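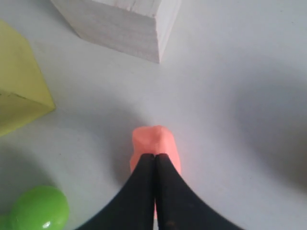
I want to put in a word for color, because I think we're letting it slip out of our houses and I don't remember anybody asking me. My mother's kitchen had a yellow table. Not a tasteful yellow either, more the yellow of a school bus, and it had a burn on one side from a saucepan and we all fought over who got to sit by the burn. Now everything comes in matte black on pale gray-white, same as the tabletop up there, and I'm supposed to find it restful. I don't! The black shows every little scuff and speck anyway, so I can't see what we gained.

I'm 56 and I've moved house 6 times, so I have painted a lot of walls. The apartment we rent now in Flulbridge came with a notice in the lease saying the walls must be kept "a neutral shade." I asked what counted as neutral and was told white, off-white, or gray. I asked about a very soft green and there was a long quiet on the phone (you'd have thought I wanted to keep goats).

I know the argument for it. Neutral sells. If you ever want to move, the buyers need to picture their own stuff in there, and apparently they can't do that if there's a red wall behind it. But most of us aren't moving next week. We're eating breakfast there. It seems a strange way to live, keeping your own living room nice for a stranger who hasn't even called yet.

The shops don't help. I went looking for a chair in the Prillholm catalog, all 426 pages of it, and the boldest thing I found was something they called "clay," and clay was beige. I looked at it in the window and under the lamp and it was beige both times. The sofas were gray, the rugs were gray with a bit of other gray, and the towels were named after kinds of weather.

Years ago I went to a show of Mughal paintings, mostly to get out of the rain, and I stayed until they closed. Tiny pictures, some no bigger than a paperback, and they had orange next to pink next to a green that made my teeth hum. It didn't look busy or cheap to me. It looked like somebody was having a wonderful time. I came home and our hallway looked like the inside of an envelope.

So this March I'm painting the bathroom. It's a small room, and I figure if I have to paint it back when we leave, well, it's one weekend and a jar of Curel for my hands afterward. I've got it down to a deep turquoise or a sort of tomato. My husband votes for turquoise. My daughter says both of them will make us look sick in the mirror, and she may be right about the turquoise.

If you've still got a yellow table, please don't sand it. And if you're thinking of getting rid of it, I can come and pick it up, I have the van until the end of the month.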